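Regrouting a Tiled Worktop

Applies to: ceramic or porcelain tile, joints 1/8 inch or narrower, cement-based unsanded grout. For epoxy grout see the separate page by Marleny Tello.

Before you start

Check that the tiles are sound. Tap each one with the handle of a screwdriver. A hollow note means the adhesive has let go, and new grout over a loose tile will crack within weeks. Reset loose tiles first and leave them overnight.

You will need a grout saw or an oscillating tool with a carbide blade, a vacuum with a narrow nozzle, a rubber float, two buckets, a dense sponge, and a kitchen scale that reads in grams.

Removing the old grout

Cut to a depth of at least two thirds of the tile thickness. Run the blade down the center of the joint and let it clear the material without side pressure. Leave the last sliver against the tile edge for the hand saw. At intersections stop short and finish by hand - most chipped corners happen there.

Vacuum the joints twice. Wipe them with a damp sponge and let the surface dry.
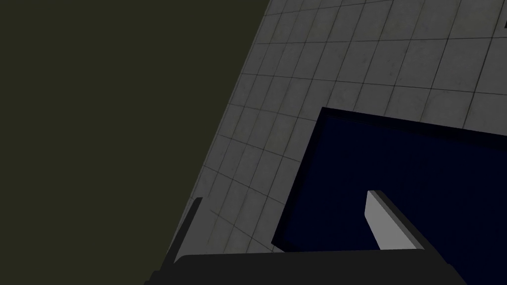 Light gray square tile with darker joints, viewed at an angle.

Choosing a color

A joint darker than the tile hides coffee and oil stains but makes uneven spacing easier to see. A matching joint does the reverse. Mix a spoonful, spread it on a scrap of cardboard, and judge it after it dries. Wet grout always looks darker than the finished joint.

Mixing

Weigh the powder. For a small counter, start with 500 g of powder and 153 g of clean cold water. This ratio is for the Gebreyes unsanded mix; other brands print their own on the bag. Put the water in first, add the powder, and stir until no lumps remain. Let it stand for ten minutes, then stir again without adding water. Extra water weakens the joint and causes pale patches.

Filling

Hold the float at 45 degrees and push the grout across the joints diagonally. Work an area you can finish in 15 minutes. Scrape off the excess with the float held nearly upright, again on the diagonal so the edge does not dig into the joint.

When the grout resists a fingertip, wipe with a well-wrung sponge. Turn to a clean face after each pass. Rinse in the second bucket only.

Curing and sealing

Keep the counter dry for 24 hours. Buff off the haze with a dry cloth. Wait 72 hours before applying a penetrating sealer. Do not caulk over grout where the counter meets the wall - rake that joint out and use silicone alone.

Revised in August. Corrections to Aníbal Ospina.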